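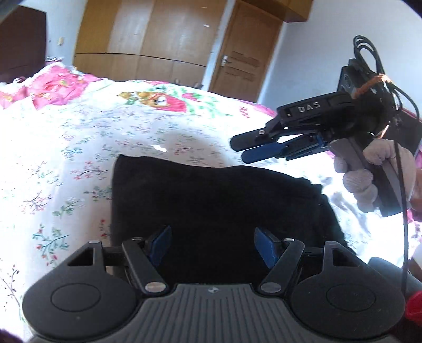 Fusus, draft 2 — workshop notebook, July 14, 2020

Read the dam chapters out loud this morning, all of them, and my throat is gone. Rosine, if you're reading this before our call, the short version is that chapter 7 drags and you were right about Shenoy. He can't be the villain and the only person who knows how the pumps work! Every time Killian Vasseur's notes say "why don't they just fire him?" I have no answer, and I've been dodging that since December.

So I tried it with two men. Shenoy stays on as site boss at Prullcombe, loud, bad with money, kind of lovable. The pump knowledge goes to the night foreman, who has no name yet (I keep typing Foreman and it's starting to look like a name). That gives the flood scene somebody to argue with, and I got 10 pages out of it before lunch, which hasn't happened in a long while.

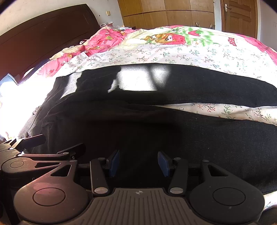
The trouble is that the foreman now needs to be in the story a lot sooner. Right now he walks in on page 85 like he's come to read the meter. I moved the canteen fight up to chapter 3 and let him break it up, and it sort of works, but then Irix hears about the missing cement too early and her whole trip to the coast makes no sense. Maybe she only hears half of it. Maybe she's asleep in the truck. Parking that one.

Cut today: the prologue (again), the letter from the ministry, both dreams. Word count is down by roughly a tenth and I don't miss any of it. Kept the goat.

Still open:
The foreman's name. Short, please, he gets yelled at a lot.
Does the company own the river or only the road? Chapters 4 and 9 disagree.
Killian wants less concrete talk. I took out the curing times but I'm keeping the slump test — it's the one place where Irix gets to be good at her job and everyone has to stand there and watch.

Rosine Arnaud has the only clean printout of part one, so pencil changes go on hers and I'll type them in after the call. Next up is the bridge chapter, starting from the blown tire.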